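Robot Upkeep, Unit 2: Looking after the Trullel in a furnished room
Gendness course handout, February intake

Bring this one with you to the practical, printed if you can, because your phone will be in your pocket and your hands will be busy. I've written it in the order I do the job myself, with a few detours. If you've already done the battery and base session you can skip straight to the fingers, but do read the part on cables because I've changed my mind on a couple of things since the last intake.

What we're working with

The Trullel is our mobile arm: base, column, head camera, one arm, one wrist camera, and a pair of Rai fingers on the end. The Rarnow software ties it all together and keeps the log. For this unit we take it out of the workshop and into a bedroom, which is a whole different kettle of fish. In the workshop everything is bolted down and the same colour. In a bedroom there's fabric, round furniture, cords going everywhere, and gaps that a person reaches into without thinking.

I like a bedside for teaching. You get a bit of everything in a small space, and any slop in the setup shows itself pretty quickly.

Before you power the arm

Walk the room first. I mean really walk it, and crouch down at least once. You want to know what's on the floor, what's plugged in where, and how much space there is between the bits of furniture. Pick up anything small and metal before the base rolls in, and have a look at what it is before you bin it. If it's a screw, work out whether it's one of ours! Check the finger mounts, the wrist cover and the column cover, in that order. I once spent most of an afternoon tracing a rattle that I could have sorted in a minute if I'd kept the screw I'd found that morning.

Then the usual:

Stop button pressed and released, and you've seen the light change.
Arm cable free along its whole length.
Head camera at 1550 mm from the floor. Use the tape, don't trust the number on the screen.
Both lenses wiped with the dry cloth. Not your sleeve.
Log open in Rarnow with your initials and the room name.

The head height matters more than people expect. If the column has settled a little, the head still gives you a lovely picture and everything looks fine, but the reach will land short or long and you'll go chasing the fault in the arm when it isn't there.

The fingers

Start closed. Always start closed. Bring the fingers together with no load, park the wrist somewhere you can get at it comfortably, and look along the seam from base to tip. You want them meeting along the whole run with the tips level. If one tip is proud of the other, stop and reseat it before you do anything else.
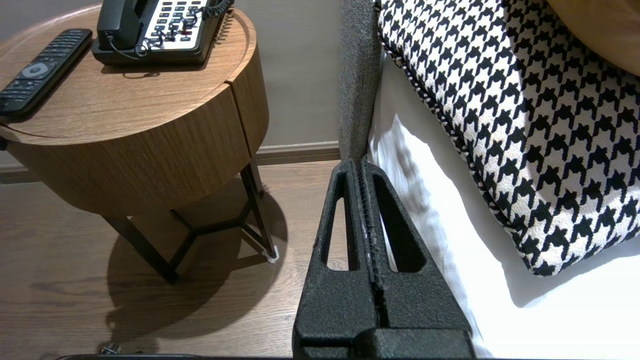 Next is cleaning, and please be gentle. The Rai surface is slightly textured and it loves fluff. A bedroom is full of fluff. Use the soft brush, down the seam and around the inside edges of the cutouts, then a dry wipe. No solvent on the fingers, even if they look grubby. If something really won't come off, write it in the log and we'll swap the pair.

After that, open them right up and measure tip to tip. It should be 80 mm. If you're getting less, nine times out of ten there's muck in the slide at the base, so brush there and try again. If you're getting more, you've probably got the wrong finger profile selected in Rarnow (guess how I know).

Close, open, close again, and listen. A healthy gripper makes a soft even whirr in both directions. A tick near the end of the close is worth noting even if everything measures up.

The wrist camera

It's 185 mm from the lens to the fingertips when they're closed, and you check it with the plastic rule, never the steel one. I'm begging you. The steel one has already left a mark on one lens.

Have a look at the live picture while you're there. The fingers should sit low and central. If they've drifted to one side, the camera bracket has been knocked, and the fix is two small bolts and some patience. Snug both, check the picture, then tighten both. If you do one fully before touching the other, the bracket twists and you get to start over.

Do this with the room lit the way it will be when the machine's working. Black fingers against white bedding can fool the auto exposure, and the dark stuff turns into one big blob. If you can't make out the cutouts in the fingers, the exposure is wrong. Fix that before you go blaming anything else.

Narrow gaps and round furniture

Now the fun part. For the reach check we use the space beside the bed, and the aim is to get the closed fingers to the mouth of a gap and hold there without touching anything on either side. Run it at the slow setting. Keep one hand on the stop.

Round tables are a bit sneaky. From up high you see the top, and you plan around the top. Then the legs come out at an angle underneath, and the shadow makes them hard to pick out. So plan the arm from the head view, but always confirm from the wrist view before you go low. Fabric edges are the other one. A woven bed frame will catch a fingertip and you won't hear a thing, you'll just see the arm working harder than it ought to.

Corded phones deserve a paragraph of their own. Treat the coil as if it takes up twice the space you can see. It swings, and it'll hook over a finger given half a chance. Same goes for any thin wire lying across a tabletop. And follow every cable back to its wall plate by eye before you move the arm, so you know what's going to get yanked if you get it wrong.

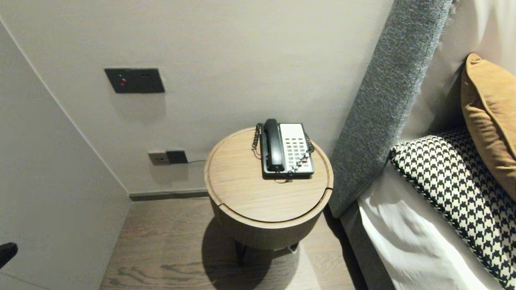

The bedside gap from head height, with the desk phone on the round table and a thin black cable running along the wall from the lower plate.

I used to tell people to unplug the phone and get the cords out of the road before the reach check. I don't any more. If you tidy the room to suit the machine, you're checking a room that doesn't exist. Leave it as it is, write down what's there, and set your no-go zones in Rarnow to match. Draw them generous to begin with and trim them later once you trust the reach.

Packing up

Fingers closed, arm folded, column down, then power off. Brush the fingers again before the cover goes on, otherwise whatever you picked up gets ground into the slide on the trip back. Save the log and give it a proper name (the room, not "test" or "test new").

Bring to the practical: soft brush, dry cloth, plastic rule, tape, and the small hex key from your kit. Spare hex keys are in the top drawer by the door and I would love to see some of them come back.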